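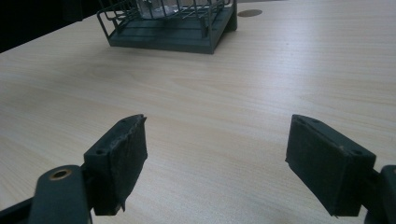

2 min read

Re: [homebrew-bread] Starter gone sluggish, is it the flour?
24 October 2023

Hi all,

Sorry for the slow answer, I've been meaning to sit down with this one since it landed. Quoting the bit I'm replying to:

> I've fed mine morning and night with the Cluneo wholemeal and it
> used to double before lunch. Now it barely lifts and smells a bit
> like nail polish remover. Same jar, same tap water. Has anyone
> else had a dud bag, or should I bin the lot and start over?

Please don't bin it! Mine did exactly this in August and I was very close to tipping it on the compost (I'd even rinsed out the spare jar). The nail polish smell is usually a hungry starter. If you're keeping a big blob of the old stuff and only giving it a spoonful of flour, it chews through that in no time and then sits there sulking until the next feed.

What I did was keep a heaped teaspoon of the old starter and give it a proper meal, equal weights of flour and water, and plenty more of each than there was starter. Then I left it alone. The first couple of days were pretty ordinary, to be fair, and I had my doubts. By the end of the week it was pushing the lid up again.

On the flour, I don't think you got a dud bag. I've been through a fair bit of Cluneo and it does vary, a bit thirstier some months than others, but it's never killed anything. I did switch to half Cluneo and half Antoniadis rye while I was nursing mine along, and the rye seemed to perk it up. Once it was going well I went back to plain wholemeal because the rye costs a bomb at our shop. If your kitchen's been colder than usual I'd look at that as well. Mine lives on top of the fridge now, next to the radio, and it's much happier up there.

While I'm here — someone asked a while back what I do with the discard. Crumpets! Stir in a pinch of salt, a pinch of sugar and a bit of bicarb, let it froth, then into greased rings on a low heat. Be patient with them. I always flip too early and get a gluey middle, and then eat it anyway with too much golden syrup.

And for whoever was asking about loaf size, my everyday tin loaf is 500 grams of flour and 9 grams of salt. I've tried going bigger in that old Raketti tin of mine and it just slumps over the side and sets off the smoke alarm.

One more thing, I've got a spare proofing basket going, the long oval sort. I bought 2 and only ever use the one. Happy to post it if you cover the postage, or swap it for some dried starter, as I'd love to try a different one. Email me off list so we don't clog everyone's inbox.

Let us know how yours goes after a few big feeds.

Cheers from a floury kitchen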